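Harneo Home Repair Program
Interim Progress Report to the Flemine Fund
Submitted 2020-07-18 by Mahnaz Daneshvar, Program Manager

Summary of activity

The program received 386 applications during the reporting period. Eligibility review is complete for all of them, and 208 households have been approved for work. Applicants who did not qualify were notified in writing and given contact details for the county's weatherization office.

Repairs continue in the Aguiar and Surer districts. Most requests concern plumbing, followed by roofing and electrical hazards. Bathroom work has taken longer than planned in the older Surer buildings, where shutoff valves often have to be replaced before any fixture can be serviced.

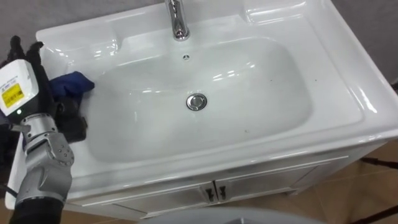

Staffing remains the main constraint. Two of the five licensed contractors under agreement suspended interior visits in the spring and have now returned on a reduced schedule. Inês Prata, who coordinates field visits, has moved exterior jobs forward so that crews remain in work while interior appointments are rescheduled.

Budget

Spending on materials is below projection. Spending on permits is above it, owing to a fee change that took effect after the grant agreement was signed. We request approval to move unspent travel funds to the permit line. No change to the total award is requested.

Next period

Interior visits in Aguiar are expected to resume in full by September. The tenant satisfaction survey will be mailed with the final inspection notice, and results will be included in the next report. A revised work schedule is attached for the Fund's review.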